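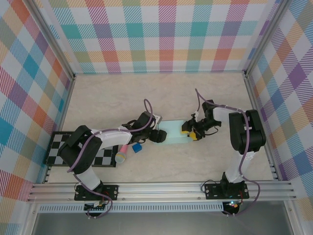
Parking, bins and the Modise Street closure

Quick one this month, I'm typing between two meetings and the printer wants it by lunch.

The closure first. Modise Street shuts to cars from the pharmacy corner down to the bridge while the water main gets replaced. Starts the first week of March, planned for 18 working days. Planned. Walking and bikes fine on the north side. South sidewalk closed the whole time, so if you use the ramp by the dry cleaner you'll need to cross at the light and come back over.

Deliveries – use the Voster Lane entrance, 7 in the morning until noon. After that the gate gets locked and the driver has to call the number on the post. Please tell your regular suppliers now. Last time the street was closed we had a bread truck, a piano and a wedding florist all stuck nose to tail by the bridge and it took most of a Saturday to sort out.

Parking permits. The old green ones run out on January 17, 2025, and there's no grace period this year. New ones are gray. You can pick up at the front office or ask for it by mail, but mail is slow so don't leave it to the last day. 353 households on the list and fewer than half had renewed when I looked. Bring the registration for the car, a photo of it on your phone is ok. Two permits per household, same as before. If you have a third car it goes in the Cekex lot behind the old bowling alley, pay by the month, ask at the booth for the resident rate becuase they won't offer it.

Visitor passes are still paper. Still ugly. Put them on the dashboard, date side up. 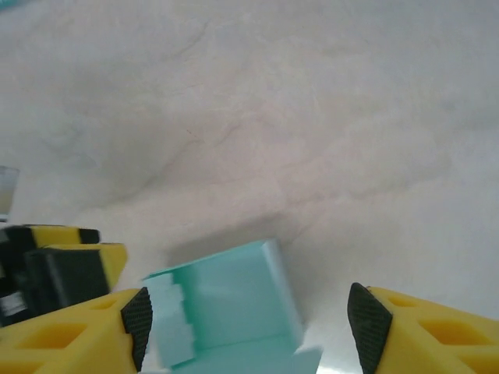

The Cekex lot floods at the low end after heavy rain, so park up by the fence if you can. They've been told. They were told last winter too.

Recycling. Pickup moves to the other side of the building during the closure, so carts go out on Voster Lane and not on the street. Night before, after dark. Cardboard has to be flat and tied or they leave it – I know, they used to take it loose. Glass is the same as ever. Batteries and paint don't go in any cart, take them to the Odosent depot out past the fairgrounds, open weekends, bring something with your address on it.

Bulk pickup will skip a month. If you're getting rid of a couch, either get it out before the closure starts or hang on to it until the street opens again. Couches left by the bridge get billed to the whole block and then I get the emails.

Bus riders, the stop outside the pharmacy moves up the hill to the library. No shelter at that one, bring a hat. The early bus should keep the same times but the evening ones may run late with the detour, so give it a few minutes before you give up on it.

Still looking for somebody to lend a folding table for the permit desk. Ours lost a leg. Drop it at the front office any morning this week, with your unit number taped underneath so it gets back to you. Water shutoff dates will go up on the lobby door as soon as I have tehm.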